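Unit 2: The Shared Desk and What Gathers on It

Welcome back, everyone, and thank you for the lovely stack of desk diaries you handed in last time. I read every one of them (it took me most of an evening and a good deal of tea!) and I was so pleased to see how many of you had gone past "it was messy" and written down what was really there. Ermira Todorova's diary is pinned up by the door with her permission, so do take a look on your way out.

Today we move from your own desk to the shared one, and I want to spend most of our time on what I call the drift. By the drift I mean the slow travel of personal things onto a surface that belongs to everybody. A bottle gets set down during a meeting. A cloth comes out to wipe up a spill and stays. Each of these is a perfectly sensible thing to do, and I have done them all myself, but by June a long desk can lose a whole seat to them.

Those of you who read the Pletden handout will remember the three words we use for sorting. Residents are things that live on the desk and are used there. Visitors come with a person and leave with that person. Strays are whatever is left when you have taken the other two away. It's the strays that take up the time, and I would rather you were slow and kind with them than quick.

Drinks deserve a word of their own, as they came up in 11 of your diaries. An insulated bottle is nearly always a visitor, and people grow very fond of theirs, so please never move one to a cupboard without asking. Straps are worth a thought too, for a strap that hangs toward the edge is easy to catch with a sleeve. A plain store-bought water bottle is harder to judge. Ask once, and if it goes unclaimed, empty it and recycle it.

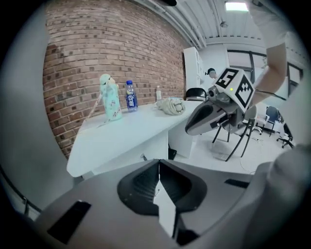 Fig. 2. Long white desk by the brick wall: bottles and a crumpled beige cloth.

Take a few minutes with the figure and your sorting sheet before we talk. I'd like you to put each thing on the desktop under one of the three words, in pencil, and to put a small mark beside any you feel unsure of. Hicham Abdel Hamid and I did this separately and disagreed over the cloth. He had it down as a resident, a cleaning cloth kept handy, and I had it as a stray, mostly on account of the way it was bunched up. We still haven't settled it, and you may side with whichever of us you like.

Then look at the storage. There is a desk pedestal underneath and a tall shelved cabinet past the end of the desk, and in the Gisow method we always ask how far a hand has to travel to put a thing away. Would you get up and walk to a cabinet for a cloth? I'm not sure I would, at four in the afternoon.

For next time: pick one shared surface, at home or at work, and sort it twice, once in the morning and once at the end of the day. Half a page is plenty. Sarita Semwal has the spare sorting sheets, and the reading is Yordanov, page 179 to the end of the chapter.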